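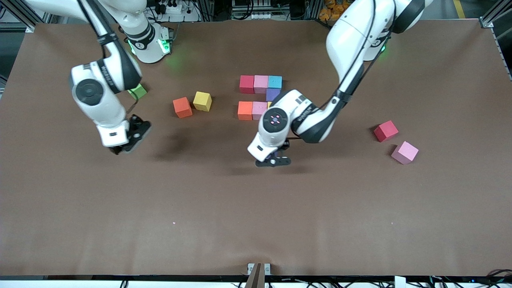 The shell had been holding the back door of the Kelby clubhouse open for longer than its present manager has worked there, and she would like it known that she never cared for it. It was rusty, it was heavy, and it stained the mat. On the afternoon it was identified as live she was up at the top end of the Casulano caravan park, where the vans have been put down with no planning whatsoever, and where it takes an age to find any particular one. She was looking for a blocked drain. A man from Zendevov, who had come to measure the clubhouse for new windows, found her first.

"He was very polite," she says. "He asked if I knew what my doorstop was. I said it was a doorstop. He said he'd been in the army and could we both please walk a bit faster."

We are talking in the clubhouse, which smells of chip fat and new paint. She asked that I leave her name out, on the grounds that her mother still believes she was in Spain that week. The back door is now held open by a bag of sand.

The police arrived quickly and the bomb disposal team rather less so, having been sent first to another Kelby, a farm at the wrong end of the county, where they gave an elderly couple a dreadful fright. By 5 o'clock the park, the lane and most of the village had been told to leave. That came to over 900 people, a good many of whom had been sitting down to their tea.

"You'd think people would run," she says. "They went back for things. A lady wanted her curtains. There was a chap who carried out a microwave, and when he got to the tape he asked a constable where he could plug it in."

Did anyone refuse?

"The bowls club refused. They were in the middle of an end."

The village hall was inside the cordon, as was the school that the emergency plan named as the alternative to the village hall. So Kelby went to Tạ, the noodle restaurant on the bypass, which had a large car park and was the only place with its lights on. She still speaks of it with something close to love. The kitchen stayed open all night and sent out broth in whatever would hold it. People who had written to the council objecting to the restaurant's sign were seen asking for more.

"I had mine out of a measuring jug," she says. "Best thing I've ever eaten. I go every week now. I've stopped asking for the jug."

Her own night was less restful. She was wanted by the police, who needed to know how the shell had got there, and she had very little to tell them. The manager before her thought it had come with the building. The manager before him, reached by telephone, thought it was a fire extinguisher. In the visitors' book she turned up a remark from a guest praising the "charming old bomb", which had been read by everyone on the staff and taken as a joke.

"And the children sat on it," she says. "I keep coming back to that. There are photographs. We had one in the brochure."

The shell was taken out to the beach in the dark and blown up, to a cheer from the restaurant car park and the sound of every car alarm in it going off. The crater filled in with the next tide. The clubhouse lost 2 windows, both of them due to be replaced, and Zendevov, she says, knocked nothing off the bill.

I ask whether the park has suffered for it. She makes a face. Bookings went up. People ring to ask which pitch is nearest the door. The owners floated the idea of selling a model of the shell in the shop, and she told them that they could find somebody else to stand behind the till. What she got in its place was a training course, 3 days in a hotel, on recognising hazards in the workplace. The fire door of the conference room was wedged open with a chair.

"I did mention it," she says. "They wrote it down."

There has been a proper search of the grounds as well. It turned up a great many tent pegs, a set of false teeth and the lid of the drain she had been looking for. She has been told the place is clear, and she believes it, more or less, though she no longer lets anyone dig a barbecue pit without ringing her first. The park opens for the season in May.

On the way out she stops by the flower bed to shift a lump of iron with her foot. It is part of an old mangle, she says. She has had it checked.

Mar 17, 2018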